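Can a parish council stop us handing out leaflets at the market?

Posted by Misley

Hello all. A few of us have been campaigning against the plan to close our library, and last October we gave out leaflets by the market cross. A man from the council came over and told us we needed written permission and would have to move on. We did move, as we didn't want a row, but it has bothered me ever since. There were only 3 of us, we had no table and no megaphone, and we'd had 400 leaflets printed out of our own pockets. Was he right? And does it matter that the market charter goes back to 1658, which he seemed very proud of?

Yimyam

He's chancing it. Carry on.

Cemell

I wouldn't go quite as far as Yimyam, bless him, though I do think you were probably in the right. Handing out political leaflets for nothing is generally treated differently from handing out adverts for a pizza shop, and most of the consent rules you hear about are aimed at the second sort. The thing to check is who owns the ground. If the market square is private land, or is let to a market operator on trading days, they can ask you to leave whatever your leaflet says. Ring the district council (they deal with this, the parish usually doesn't) and ask for the name of the rule in an email. As for the charter, it's a lovely bit of history, but I'd be surprised if it had a word to say about libraries!

Justinas Pētersons
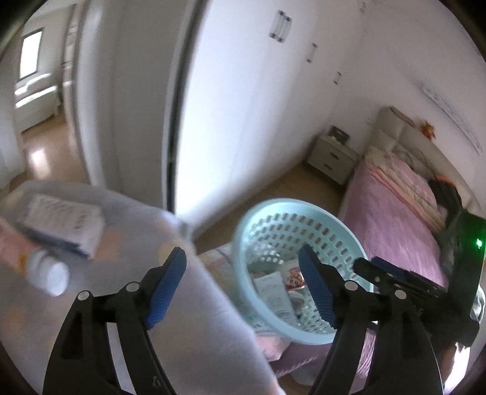
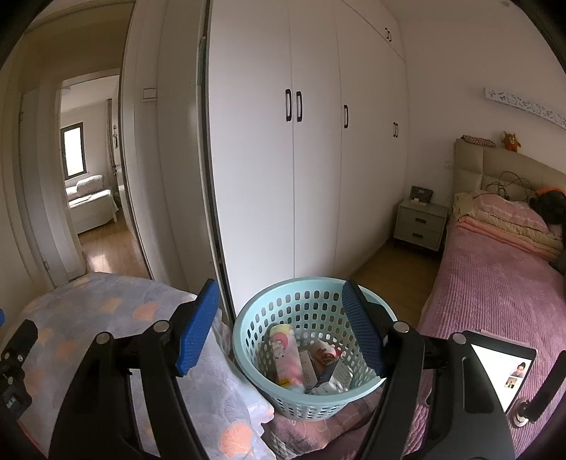

I helped with leafleting in two local elections and I agree with nearly everything Cemell has written. One more thing, and please do look at this before you go out again: the name and address of the printer and of whoever is promoting the leaflet may need to be on it, especially close to an election. We missed it off once and had to write it on every single one by hand, which took until gone eleven at night. Keep a spare copy at home too, so you can check the wording when somebody complains. And do be polite to the man from the council. Ours came round in the end and even took a leaflet for his wife.

Misley

Thank you, this is so helpful. I've emailed the district and will let you know what they say. Ours had no printer's name on at all, so I'm very glad I asked!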